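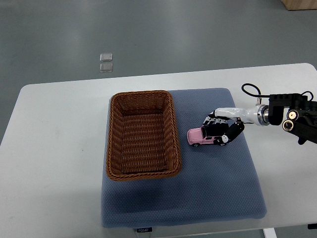

一棟貸しに親戚で泊まるときの家事のコツ、その大半を疑ってみる

5月20日(水)更新

夏に親戚で集まって貸別荘や一棟貸しの宿に泊まる、という家が増えたせいか、「大人数の宿泊を快適にする裏ワザ」のたぐいをやたらと見かけるようになりました。読むたびに、この人は本当に叔父や叔母や乳児や受験生と同じ屋根の下で寝たことがあるのだろうかと思います。写真の台所はぴかぴかで、鍋に焦げがありません。

うちは毎年8月に集まります。幹事は持ち回りということになっていますが、なぜか私のところに戻ってきます。以下は、評判のいい知恵をひと通り真に受けてみて、残ったものと捨てたものの覚え書きです。よそのお宅で同じになる保証はしません。

持ち物リストの共有は、思うほど効かない

表計算の共有リストを作って、各家庭が担当を書き込む。よく勧められている方法で、私も三年続けました。結果を言うと、醤油が毎年かぶります。書き込んだ人と荷造りをする人が別だからです。リストを見ながら荷物を詰める親戚を、私はまだ見たことがありません。

今は調味料と油、ラップ、食器用洗剤、ごみ袋は全部うちが持っていき、あとで割り勘にしています。不公平に見えますが、分担表を催促する手間に比べればずっと楽です。それ以外の家には「自分たちの寝巻きと薬と、食べたい菓子」とだけ伝えます。薬だけは前日にもう一度連絡します。

宿の「調味料完備」は信用しないこと。塩と胡椒と、口の固まった砂糖だけということがありました。逆に、前の客が残した開封済みのマヨネーズが冷蔵庫に並んでいることもあります。いつ開けたかわからないものは使いません。

「設備一覧」の読み方

炊飯器あり、と書いてあっても何合炊きかは書いていないものです。親戚一同の朝食を三合炊きでまかなおうとすると、最後の人が食べるころには昼になります。予約の前に問い合わせるべきことは、私の場合ほぼ決まっています。

・炊飯器の大きさ
・いちばん大きい鍋の直径
・包丁が研いであるか(「あります」と返ってきたら、研いでいないと読む)
・冷蔵庫が家庭用か、ホテルの部屋にあるような小さいものか
・便所の数と、風呂場と同じ部屋かどうか
・ブレーカーの場所

便所が風呂場と一緒になっている宿は、いくら眺めがよくても大人数では選びません。誰かが湯に浸かっているあいだ、誰かが廊下に立つことになります。

包丁は自前を一本、厚紙を二つ折りにした鞘に入れてタオルで巻きます。シリコンの専用ケースも売られていますが、厚紙で困ったことはありません。

便利グッズをいくつか試した話

Grastlowという折りたたみの水切りかごは、たたんだ姿は見事です。広げると脚が頼りなく、大皿を立てると片側に傾きました。レビューの星が多い商品でしたが、大皿を載せた人の感想は見当たりませんでした。今は大判の布巾を二枚広げ、その上に伏せています。かごより場所は食いますが、帰りは洗濯物と一緒に丸めて終わりです。

Lunisの吸盤フックは、浴室のタイルには付きました。ただし目地をまたぐと落ちます。夜中に落ちると家じゅうが起きます。タイルが小さい風呂場では最初から諦めて、物干し竿にS字フックで下げるほうがいいと思います。

「貼るだけで冷蔵庫の中身が長持ちする」というシートも買いました。レタスは普通にしおれました。貼らないほうのレタスも同じ日にしおれたので、シートのせいではないでしょうが、シートのおかげとも言えません。

圧縮袋については後で書きます。これは評価が割れるところです。

食事は初日の夜だけ真面目に考える

裏ワザの記事は、なぜか全食の献立表を作らせたがります。あの表が守られた年はありません。二日目の昼は誰かが道の駅でとうもろこしを箱で買ってきて、三日目の朝には前夜の残りが鍋に半分あります。決めておくのは到着した晩だけで足ります。

その晩は、移動で疲れた人間が各自ばらばらに着くという前提で考えます。揃って「いただきます」ができる料理、たとえば揚げ物や手巻き寿司は向きません。手巻き寿司は準備が楽だと書いてある記事が多いのですが、酢飯を冷ます場所と、刺身を冷やしておく場所と、海苔を湿らせない工夫が要ります。あれを楽だと言う人は、たぶん食べる側です。

うちは煮込みです。家で煮て、冷まし、小分けにして凍らせ、保冷剤の代わりにクーラーボックスへ入れる。着いたら鍋にあけて、底までしっかり煮立てる。遅れて着いた人の分は鍋に残したままにせず、器に取って冷蔵庫に入れ、食べるときに温め直します。カレーやシチューを火のそばに一晩置いておくのはやめてください。「昔からそうしている」と言う年長者は必ずいますが、夏の台所です。

じゃがいもは凍らせると食感がぼそぼそになるので抜いておき、現地で別にゆでて足します。面倒なら抜いたままでかまいません。うちでは文句が出ませんでした。

麺は、昼にゆでるつもりなら鍋の直径の話に戻ります。小さい鍋で素麺を大勢分ゆでると、湯の温度が戻らず、粉っぽい団子になります。少量ずつ何度もゆでるしかなく、ゆでる係は最後まで座れません。私は素麺を買わなくなりました。

冷蔵庫の棚割り

棚にマスキングテープで「朝」「昼」「夜」「飲み物」と貼る方法があります。これは意外に続きました。字を大きく書くのが要点で、細いペンだと眼鏡を外した親世代には読めません。ただ、家族ごとに棚を分ける方式は勧めません。離乳食や療養食を除けば、境界ができるだけで、夜中に誰のプリンかという話になります。

飲み物を冷蔵庫に入れないのも手です。飲み物はクーラーボックスに氷と一緒に入れて縁側か玄関に置く。冷蔵庫の扉の開け閉めが減り、食べ物のほうがよく冷えます。子どもが台所に入ってこなくなるのも助かります。

洗い物当番は紙に書かない

当番表は美しいです。そして貼った瞬間から、表にない仕事は誰もしなくなります。濡れた台を拭く、ごみ袋を替える、麦茶を作る。全部、表の外です。

代わりにやってよかったのは、洗剤とスポンジを最初から二組出しておくことでした。流しの前に一人しか立てないと思い込んでいましたが、大きめのたらいを一つ置くと、すすぎと洗いを分けて二人並べます。手が空いた人が自然に入る、とまでは言いません。入る人は毎年同じです。ただ、その人の負担が早く終わります。

紙皿は罪悪感なしに使っていいと思います。ただし汁物に使うと底が抜けるものがあり、安い品ほど説明がありません。そして、ごみが一気に増えます。宿の分別の決まりを先に読んでおかないと、最終日の朝に全員で袋を開け直すことになります。これは一度やりました。

コップの区別には、名前シールよりも輪ゴムです。色違いの輪ゴムをはめるだけで、洗ってもそのまま使えます。小さい子がいる家では口に入れるので、その子のコップだけは外してください。

寝具と圧縮袋

Ivicoの圧縮袋を使うと布団がまるごと旅行鞄に入る、という触れ込みでした。入りました。問題は帰りです。宿に掃除機はありましたが、ノズルの径が袋の弁に合わず、最後は大人が上に乗って空気を抜きました。手で巻いて抜く方式なら帰りも同じことができます。買うならそちらでしょう。

羽毛や低反発のものを圧縮しっぱなしにするのも気が進みません。戻ると書いてありますし、戻ったように見えますが、うちの枕は前より薄くなりました。気のせいだと言われればそれまでです。

敷布団を借りられる宿なら借りるほうがいい。枕だけは各自で持ってくるように頼みます。枕が合わないと翌朝から機嫌が悪い人が二、三人出て、それが一日続くからです。枕を忘れた人にはバスタオルを畳んで出しますが、感謝されたことはありません。

部屋割りは、いびきから決めます。世代別や家族別で決めると、必ず運の悪い部屋ができます。本人は認めないので、周りに聞くこと。耳栓は薬局のいちばん安いもので十分でした。高いものも試しましたが、差は箱だけのように感じました。

洗濯は毎日しなくていい、は本当か

連泊の記事には「洗濯は最終日にまとめて家で」とよくあります。二泊まではその通りかもしれません。水着とバスタオルがある場合は別です。濡れたままビニール袋に入れたものは、翌日にはもう匂います。

重曹を振っておけば大丈夫という説も試しました。匂いは残り、袋の中は粉まみれになりました。絞って、とにかく広げて風に当てる。それだけです。物干しが足りなければ、荷造り用の紐を一本持っていき、途中で何か所か結び目の輪を作ってハンガーをかけます。輪がないと全部が真ん中に滑って集まります。

部屋干しを早くすると称する「新聞紙を下に敷く」方法は、床が汚れにくいという点では役に立ちました。乾きが早くなったかどうかは、わかりません。扇風機の前に置いたほうは、はっきり早かったです。

風呂の順番

小さい子とその親から、は動かせません。問題はその後で、遠慮し合って湯だけが冷めていきます。昔はくじを作りましたが、くじを作る人が最後になるのが納得いかず、やめました。今は、風呂から上がった人が次の人を指名して出てくる決まりです。雑ですが、間が空きません。

排水口の髪の毛は、その都度取る人がいるという期待を捨てて、使い捨ての網を貼っておきます。朝に剥がして捨てるだけなら、誰に頼んでも嫌な顔をされません。

費用の割り方

ここが裏ワザ記事のいちばん薄いところです。「アプリで簡単」と書いて終わっています。Sarpongという割り勘アプリを一夏使いましたが、親世代の登録に初日の夜がまるまる潰れました。入れた人だけが真面目に記録し、入れなかった人のほうがよく買い物に行く。記録がないので、最後は結局レシートを座卓に広げました。

封筒が一番です。最初に大人一人あたり同じ額を集めて封筒に入れ、買い物に行く人がそこから持っていき、レシートとお釣りを戻す。足りなくなったらまた集める。余ったら帰りの道で氷菓に使います。子どもの分をどう数えるかは、集める前に決めておくこと。食べる量は年齢どおりではありませんが、そこを議論し始めると夜が終わります。

祖父母の世代が「全部出す」と言い出したときの扱いは、私にも正解がわかりません。断ると気を悪くし、受けると翌年集まりにくくなる。うちは宿代の一部だけ受け取ることにしています。

車と荷物

「荷物は使う順の逆に積む」という教えは理屈としては正しいのですが、現地で最初に要るものが何かは着いてみるまで決まりません。雨なら傘と雑巾、晴れなら虫よけ、誰かが酔えば着替え。私は小さい手提げを一つ用意し、雑巾、トイレットペーパー、虫よけ、はさみ、延長コードを入れて助手席の足元に置きます。トランクの積み方はもう気にしません。

延長コードは長めのものを。古い家は部屋の隅にしか差し込み口がなく、寝る前に電話の充電で壁際に人が集まります。ただし電子レンジや電気ポットのような熱を出す機器は、延長コードにつながず壁に直接。炊飯器と電子レンジとドライヤーが重なるとブレーカーが落ちます。ここで先に聞いておいたブレーカーの場所が役に立ちます。

退去の掃除は前の晩から、という嘘

前夜に済ませておけば朝が楽、と書いてあります。前夜に床を拭いても、その後で子どもがせんべいを食べます。前の晩にやって意味があるのは、冷蔵庫の中身を減らすことと、使わない部屋を閉め切ることくらいです。閉めた部屋には入らせない。これで朝に掃除する面積が減ります。

当日の順番は、布団、ごみ、台所、風呂、床。床を最後にするのは当たり前に聞こえますが、手持ち無沙汰の人が真っ先に掃除機を持ち出すので、はっきり言わないと崩れます。手持ち無沙汰の人には子どもを連れて外に出てもらうのが一番の貢献です。

油の処理だけは早めに。固める粉を買い忘れて牛乳パックに新聞紙を詰めて吸わせたことがあり、あれはよくできた昔ながらの方法だと思います。完全に冷めてから注ぎ、水も少し含ませて口をしっかり留めます。出し方は自治体によって違うので、宿の案内に従ってください。

忘れ物は、充電器と、洗面所の歯ブラシと、冷凍庫の保冷剤。毎年この三つのどれかを置いてきます。「出る前に全員で確認」は効きません。全員で確認すると、全員が誰かが見たと思います。冷凍庫の扉に車の鍵をテープで貼っておく、という方法を去年から始めました。保冷剤は持ち帰れました。充電器は置いてきました。

よく届く質問への返事

人数が多いので紙コップも使い捨てでいいかと聞かれますが、うちはやめました。すぐどれが誰のかわからなくなり、飲みかけが家じゅうに残ります。輪ゴムを付けたコップのほうが結局少なく済みます。

虫よけにハーブの束を吊るす方法は、いい匂いがしました。蚊も来ました。網戸の破れを着いてすぐ調べて、テープでふさぐほうを先にしてください。帰るときに剥がし、破れていたことは宿に伝えます。

到着前に食材を宿へ送ってもいいか、というのも多いです。受け取ってくれる宿とくれない宿があり、冷蔵品はさらに別です。電話で確かめて、返事をくれた人の名前と時刻を控えておくことを勧めます。メールの自動返信は返事に数えません。

今年の分の宿はもう押さえました。炊飯器は一升炊きだそうですが、着いて蓋を開けるまでは、うちの五合炊きも積んでいくつもりです。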